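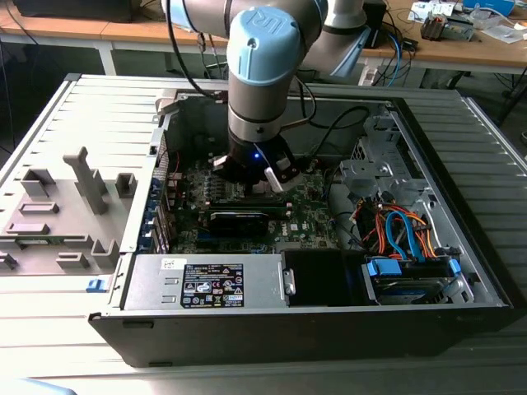
컴퓨터를 버리기 전에 뚜껑부터 열어 보는 버릇이 생긴 건 작년 11월부터예요. 에스섬(Estham) 작업실로 옮기고 나서 창고 선반에 쌓인 데스크톱을 하나씩 내려 보는 게 제 담당이 됐거든요. 지난 호에 "집에 있는 옛날 컴퓨터, 열어 봐도 되나요?" 하고 물어보신 분이 많아서 이번 달 꼭지는 통째로 그 얘기로 채우려고 합니다! 본체는 세워 두지 말고 꼭 옆으로 눕혀서 여세요. 이번에 연 건 델 본체인데, 초록색 메인보드 한쪽에 DELL 로고가 하얗게 찍혀 있어요. 제가 이 본체에서 제일 마음에 드는 건 색깔이에요. 확장 슬롯 걸쇠가 파란색이고, 하드디스크를 물고 있는 플라스틱 틀도 파란색이에요. 사무용 컴퓨터라고 하면 다들 회색 상자만 떠올리시는데, 속은 의외로 알록달록하답니다. 주황색 케이블까지 섞여 있으니 처음 여는 분들은 여기서 꼭 한 번씩 "오" 하세요.

자, 그럼 열기 전에 할 일부터요. 전원 코드를 뽑고, 뽑은 다음에 전원 버튼을 몇 초 꾹 눌러 주세요. 저는 이걸 자꾸 까먹어서 작업대 옆에 종이로 써 붙여 놨어요. 정전기도 조심하셔야 해요. 겨울에 니트 입고 작업하지 마시고(네, 제가 그랬습니다), 손목띠가 있으면 차고 하세요. 없으면 부품을 만지기 전에 케이스의 칠 안 된 금속 부분에 손을 한 번 대 주시고요. 그리고 은색 상자로 된 전원 공급 장치, 그건 절대로 뜯지 마세요. 본체에서 통째로 떼어 내는 건 괜찮지만 그 상자의 나사는 우리 것이 아니라고 생각하시면 됩니다.

저는 보통 저장 장치를 먼저 봅니다. 보내 주신 분 사진이나 가계부가 들어 있을 수도 있으니까요. 하드디스크는 따로 빼서 봉투에 넣고 번호를 적어요. 그 번호는 본체에도 똑같이 적어 둡니다. 예전에 번호 없이 서랍에 모아 뒀다가 어느 게 어느 본체 것인지 몰라서 반나절을 날린 적이 있어요. 데이터를 돌려받고 싶은 분은 맡기실 때 꼭 말씀해 주세요. 말씀이 없으면 다 지웁니다.

다음은 케이블인데요, 뽑기 전에 휴대폰으로 사진 한 장 찍어 두세요. 머릿속에 다 있을 것 같죠? 점심 먹고 오면 없어요. 특히 앞면 전원 버튼으로 가는 가느다란 선들은 다시 꽂을 때 사람 속을 뒤집어 놓습니다. SATA 케이블은 걸쇠가 있는 것과 없는 것이 있으니까, 안 빠진다고 힘으로 당기지 마시고 머리 부분을 손톱으로 더듬어 보세요. 눌리는 데가 있으면 누른 채로 빼시면 됩니다.

먼지 얘기도 해야겠네요. 진공청소기를 바로 들이대는 분들이 계신데 저는 말리는 편이에요. 부드러운 붓하고 에어 스프레이면 충분해요. 팬은 손가락으로 잡고 불어 주세요. 바람에 팽팽 도는 게 재미있긴 한데 베어링에 좋을 게 없거든요. 저는 우키코(Ukico) 매장에서 산 화장 붓을 쓰는데 털이 잘 안 빠져서 7개월째 같은 걸 쓰고 있어요. 가족 거 몰래 가져다 쓰지 마시고 하나 새로 사세요!

그리고 오늘의 하이라이트, CPU입니다. 작업실에 오시는 분들이 제일 무서워하는 부품이에요. 방열판을 들어내면 밑에 금속 뚜껑을 쓴 네모난 칩이 있고, 그걸 잡고 있는 금속 틀과 철사 레버가 있어요. 레버를 살짝 아래로 누르면서 바깥으로 밀면 걸린 데서 빠지고, 그다음에 천천히 올리면 틀이 열립니다. 칩은 꼭 가장자리를 잡고 수직으로 들어 올리세요. 비스듬히 끌면 안 돼요.
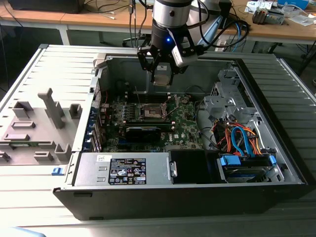 레버도 틀도 젖혀진 채 비어 있는 프로세서 소켓. 앞뒤로 메모리 슬롯이 늘어서 있어요.

빈 소켓 안쪽은 손대지 마세요. 핀이 소켓 쪽에 있는 방식이면 머리카락만 스쳐도 휘어 버릴 수 있어요. 저는 한 번 휴지로 닦으려다가 보드를 통째로 보낸 적이 있는데 그 얘기는 길어지니까 다음에 하겠습니다. 칩을 뺀 채로 자리를 비우실 거면 플라스틱 덮개를 씌워 두시고, 덮개가 없으면 그냥 칩을 도로 넣어 두는 게 제일 마음 편해요.

다시 넣을 때는 방향이 중요합니다. 칩 모서리에 작은 삼각형 표시가 있거나 옆구리에 홈이 파여 있을 거예요. 소켓 쪽의 짝과 맞춰서 내려놓으면 힘 하나 안 줘도 쏙 앉습니다. 앉은 것 같으면 틀을 덮고 레버를 내리세요. 레버 내릴 때는 좀 뻑뻑한 게 정상이라 다들 여기서 겁을 먹는데, 칩이 제대로 앉았다면 그 뻑뻑함은 믿으셔도 돼요. 반대로 칩이 흔들거리거나 한쪽이 들려 있으면 거기서 멈추고 처음부터 다시요.
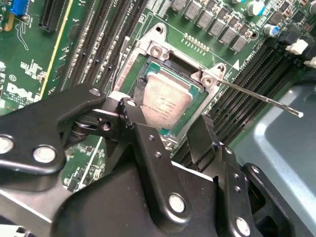
블레어 건(Blair Gunn) 님은 편지로, 레버보다 서멀 페이스트가 더 무섭다고 하셨어요. 얼마나 발라야 하는지 사람마다 말이 다르고, 처음에는 빵에 버터 바르듯 펴 발랐다가 옆으로 다 흘러나와서 면봉을 한 통 다 썼다고요. 지금은 가운데에 완두콩만 하게 짜고 방열판으로 눌러 버리는데 그게 맞는지 모르겠다고 물어보셨습니다.

네, 저도 완두콩파예요! 펴 바르는 것도 틀린 건 아닌데 초보자가 하면 공기가 들어가기 쉽더라고요. 대신 예전에 굳은 페이스트는 깨끗이 닦아 내고 새로 바르셔야 해요. 보풀 없는 천에 이소프로필 알코올을 조금 묻혀서 살살 문지르면 지워집니다. 방열판 밑면도 같이요. 나사는 한쪽을 끝까지 조이지 마시고 대각선으로 조금씩 번갈아 가면서 조여 주세요. 자동차 바퀴 끼울 때처럼요.

메모리는 상대적으로 쉬운 편이에요. 양쪽 끝의 걸쇠를 젖히면 톡 하고 올라오고, 넣을 때는 홈 위치를 맞춰서 양 끝을 똑같이 누르면 됩니다. 켰는데 화면이 안 나온다고 들고 오시는 본체 중에 메모리만 뺐다 다시 꽂아서 해결되는 게 정말 많아요. 수리비를 받기가 민망할 정도라 그런 건 그냥 커피 한 잔으로 합니다. (믹스커피 환영해요.)

끝으로 알림 몇 개요. 홀데인(Haldane) 쪽 선반에 있던 나사 통을 크기별로 다시 나눴습니다. 뚜껑에 스티커를 붙여 놨으니까 쓰고 나서 아무 통에나 던져 넣지 말아 주세요, 제발요. 남는 메모리와 케이블은 216번 상자에 모으고 있고 필요하신 분은 그냥 가져가셔도 돼요. 웩우드(Wekwood)에 사시는 분들은 본체를 들고 여기까지 오기 힘드실 테니 다음 달부터 제가 한 번씩 차로 돌면서 받을 생각이에요. 모니터는 차에 자리가 없어서 아직 못 받습니다.

다음 호에는 하드디스크 지우는 방법을 써 볼게요. 망치로 치면 안 되냐는 질문은 이미 받았습니다.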